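Gimdale Screen Archive: spring progress report to the Gough Fund

We're really pleased with how the last quarter has gone, and there is a lot to tell you!

The Ploriseck collection (local television entertainment, mostly chat shows and variety nights) is now more than half catalogued. We have logged 2207 items so far, including press packs, running orders and a wonderful batch of fan letters that we didn't know were in the boxes. Of the tapes, 700 have been transferred and checked for sound. A few need a second go, mainly the late-night music specials, where the picture rolls badly in the opening minutes.

Our Monday screenings started in March and have been a joy. We've held 17, and people stay on afterwards to argue over who was the better host (it gets quite heated). One regular brought in a scrapbook of signed programmes, which we have scanned with her permission and given back.

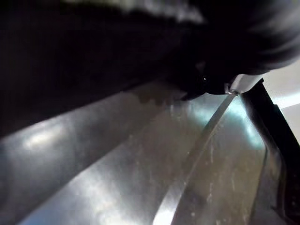
Brushed stainless steel surface, with the gripper close up.

The Torkus listings database went live at the start of the quarter. You can now search by guest, by show or by song, and we've already had requests from two radio producers and a student writing on game show music. Searching by year is still slow and we want to sort that out next.

Rights work is behind where we hoped to be. We have cleared 49 episodes for public showing, but several of the performers' agents have yet to answer, so the Christmas specials will have to wait until next quarter. Spending is on budget apart from tape cleaning, where we have moved a little across from the travel line, as agreed with your office.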